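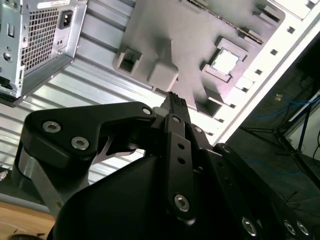
Hospital drama Rurwood will return for a second series in March, Wilurbridge Television has confirmed. Filming on the six new episodes started last week at the Kondham studios, where the ward set has been rebuilt with a second corridor and a larger nurses' station.

The opening episode runs 41 minutes and takes place during a single night shift. Later stories follow a staffing dispute and the closing of the children's unit.

The first series ended on Sat 31 October. A repeat run begins next month on weekday afternoons, and all of the earlier episodes can still be streamed.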